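Home | Games | Support | My tickets | Forum

Ticket 863: Stokorik demo, save won't carry over to the full game
Opened by: Golshifteh Rahimi
Handled by: Hạnh Thái, Nostent support
Status: solved

Golshifteh Rahimi wrote:
Hello! First off, I adore this demo. I've played the orchard chapter twice now and I'd happily go round again (the music when the gate opens!). My trouble is that the full game doesn't see my demo save. I bought it last night, picked "Continue from demo" and got "No journey found". The demo itself still loads the save perfectly well.

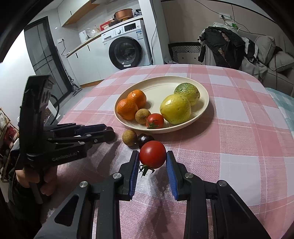
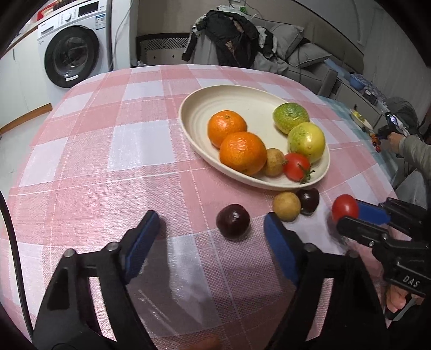 What I've tried so far:
- restarted the console
- saved again in the demo at the mill, then quit properly
- checked that both are on the same profile (they are)
- deleted the full game and downloaded it again, which took all evening on my connection

The demo says version 133 in the corner of the title screen. I've had it since May, if that helps.

Hạnh Thái replied:
Hi Golshifteh, what a lovely message to open, thank you! Version 133 is the clue. That build keeps its saves in an older format and the full game can't read them. Please leave your save where it is and don't delete the demo. Could you update the demo, load your journey, walk into Jolitz's shop and save at the counter? It has to be a manual save, the autosave won't convert.

Golshifteh Rahimi wrote:
Updated! The demo loads fine, but the shop door is locked. I think I'm there at night?

Hạnh Thái replied:
Ah yes, he shuts at dusk. Sleep on the bench by the well and he'll be open in the morning.

Golshifteh Rahimi wrote:
It worked!! Slept, saved, opened the full game and there was my whole journey, nearly everything in my bag included. The only thing missing is the Stankevičius lantern. Is that meant to happen?

Hạnh Thái replied:
Brilliant, so pleased! The lantern is waiting in the chest at the start of chapter 2, so you'll have it back within minutes. Enjoy the river section, it's my favourite bit of the game. I'll mark this one as solved, but reply here if the chest is empty and I'll open it up again.

Last updated: 16th October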